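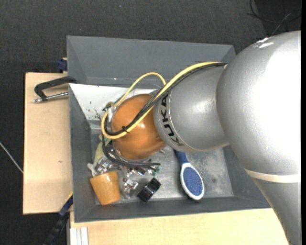 Starting seeds in January without a greenhouse?

Posted Thursday, October 24, 2019, by Xiaoqing Jia
Print this page | E-mail to a friend

We just moved to Tretby and I finally have a yard!! I want to grow my own peppers and tomatoes from seed next year. All I have indoors is a spare room with one north window, and it stays pretty cool in winter (the heat barely gets back there). Can I really start peppers in January, or is that asking for a mess of skinny plants? I'd love to try about 18 of them if there's any hope.

pepperpatch

Yes, yes, do it! Peppers are slow and they love a head start, especially the hot ones. Skip the window, north light is too weak in winter. Get a plain shop light, hang it a couple of inches above the seedlings and raise it as they grow. Mine run on a timer from breakfast to bedtime. For a cool room you'll want a heat mat under the tray until they sprout, then take it away. Pot up once you see the second set of real leaves. And hold off on the tomatoes until six or eight weeks before your last frost, or they'll take over the house. I learned that with a variety called Wolel that was up to my elbow before I could plant it out. Gorgeous fruit, though, I'd grow it again tomorrow!

Trostus_Gal

Use seed mix, not dirt from the yard.

mudboots

Agree with pepperpatch on the light. I'd add a small fan on low for a few hours a day, the stems come out so much sturdier. Water from the bottom and let the top dry a little between times. Then harden them off slowly, an hour outside in the shade the first day and a bit more each day after. Have fun with it, that first sprout is the best thing all winter!

Contact us | Copyright 2019 | Back to top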